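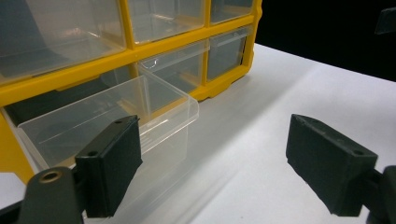 Arnar Grímsdóttir has been paid to tidy other people's homes for long enough to have opinions about it, and most of them concern things you can buy. Her new course, run out of a rented hall in Vustholm, costs £40 an evening and promises that you will go home wanting fewer things. I went along on a Monday as someone who already owns a label printer and has never felt calmer for it. Storage, she told me, is where people go wrong first. They buy the yellow unit with the clear plastic drawers, the one that looks so reasonable on a white table with nothing in it, and think the job is half done. "It's the easiest thing in the world to sell," she said. "You're looking at empty drawers and imagining a better version of yourself."

I pointed out that she used to sell them. Before the course there was Bondeline, a shop in which she had a share and which stocked baskets, hooks and a great many boxes. She did not seem bothered. "I sold them for five years and I know what came back to me. People came in for more boxes. They never came in to say they had enough."

This is a good line, and I suspect she has used it before. The trouble with the tidying trade is that it always has a good line. A few years ago we were told to fold our socks upright. Then it was decanting pasta into jars. Grímsdóttir's version is called the Trollummont method, after the farm where she grew up, and it asks you to leave one cupboard shut for 30 days and write down each time you need something from it. Whatever is not on the list goes.

"What about the Christmas things?" I asked. "Or a passport?"

"Obviously you keep your passport," she said, a little shortly. The printed notes do not say so. They run to 28 pages and have plenty to say about tea towels.

Her old business partner, whom she calls only Hauksdóttir, thinks the whole thing is common sense with a price on it. I know this because Grímsdóttir told me herself, over bad coffee in the break. "She says I charge people to open a cupboard. Fine. They weren't opening it for free, were they?"

I asked for proof that it lasts. She has letters, and read me parts of two. Both were warm and both had been written within a month of the course, when I imagine most people are still pleased with themselves. Does she ever go back after a year? "Some ask me to." And what does she find? She thought about it for longer than I expected. "Children grow. Somebody's mother dies and the furniture arrives. It fills up again. I don't think that's failure."

It was the most convincing thing she said all evening, and it is not in the notes either. I have shut the cupboard under my stairs. So far the list says hoover, hoover, light bulb, hoover.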